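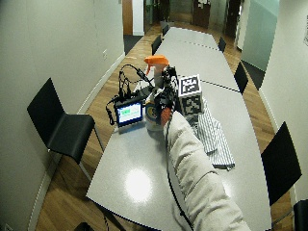 Defne Kılıçarslan, reading the first draft, objected that a wrist-worn sensor rig and a gripper cannot be compared at all unless both are held to the same grip width, and that our first set of trials should be thrown out. We kept the trials and changed the claim. The report now compares how well each capture method recovers the pose of the hand or tool, and leaves grip strength to a later project.

Projects > Robotics > Student reports > Capture methods for tabletop handling

This site uses cookies to remember your reading settings. Accept / Manage

Comparing a worn sensor rig and a hand-held gripper for recording tabletop tasks

Bohdana Kobzar and Driss Farouk
Supervisor: Faustine Lecomte

1. Aim

The Rosier arm in the teaching laboratory is trained from recordings of people handling ordinary objects. Until this year those recordings were made with a hand-held two-finger gripper, the Paltia. The aim of this project was to find out whether a sensor rig worn on the hand and wrist gives recordings of equal quality, and what it costs in set-up time and lost data.

2. Equipment

The worn rig is mounted over a glove and connected by cable. An orange glove was used for the spray bottle task, as it stood out well against the pale table top in the fixed camera's view. A small monitor stands on the table next to the work so that the wearer can see the state of the recording without turning round.

The Paltia gripper has two parallel fingers closed by a trigger and carries its own battery. It has no cable to the table.

Both devices were logged by the same controller, an Erdem unit, so that time stamps came from one clock. A white cube with square black-and-white markers on its faces served as the shared reference. It was placed next to the objects at the start of each session and its position was entered as the origin. A fixed camera recorded the whole table.

3. Tasks

Two objects were used: a spray bottle with a trigger head and a folded striped cloth. The bottle was to be gripped, lifted, moved and put down upright. The cloth was to be picked up by one corner, opened and laid flat. The bottle represents a rigid object with an awkward shape near the top. The cloth was chosen because its shape changes during the task and the fingers are often hidden by it.

Each session lasted 6 minutes. Operators changed device after every session to limit the effect of practice. Sessions were held in the meeting room in Pritville, where the long table allowed the cables to be laid clear of the working area.

4. Method

The recorded pose was compared with the pose worked out from the fixed camera. A recording was rejected if the two differed by more than 7 mm at the moment of first contact, or if the stream from the device was interrupted. Rejected recordings were kept in a separate folder and sorted by cause.

The working set was about 3000 recordings, divided equally between the two devices. Of these, 179 were rejected.

5. Results

5.1 Bottle. Both devices met the limit in nearly all recordings. The worn rig was better at the approach, where operators moved as they would without equipment. With the gripper, operators slowed down before contact and often turned the wrist to bring the fingers square to the bottle. The trigger head could be squeezed in the worn glove. It could not be worked with the gripper, and this part of the task was dropped from the comparison.

5.2 Cloth. The gripper gave the more even results. Its two fingers have one opening value, and the value stays correct when the cloth covers them. The worn rig estimated finger position less well once the cloth was folded over the hand. Most of the rejected recordings belong to this group.

5.3 Set-up. The worn rig took longer to put on and had to be calibrated again for each wearer. Gülizar Altıntaş repeated the calibration with the cube turned to show a different pair of faces and found no change in the result.

5.4 Cables. Interrupted streams occurred only with the worn rig. In the cases we could trace, the cable had been pulled at the connector when the arm was stretched across the table. Laying the slack in a loose coil on the side away from the operator reduced the fault but did not remove it.

6. Sources of error

Glare from the ceiling lights on the table top affected marker detection at the near end. We moved the cube further along the table and left the lights as they were. The earliest sessions, made before this change, have a larger spread.

The fixed camera is itself an imperfect reference. When the forearm passes between the camera and the cube, the origin is held at its last known value.

7. Recommendations

Use the worn rig for rigid objects and for any task involving a trigger, cap or button. Use the Paltia for cloth. Fit a strain relief to the rig connector before the next group begins. Record the glove size in the session log, which we failed to do in the first two weeks.

Recent reports
Marker size and detection distance on a tabletop
Trigger or slider: two controls for a hand-held gripper
Clock drift in the Erdem controller
Cable routing for worn sensors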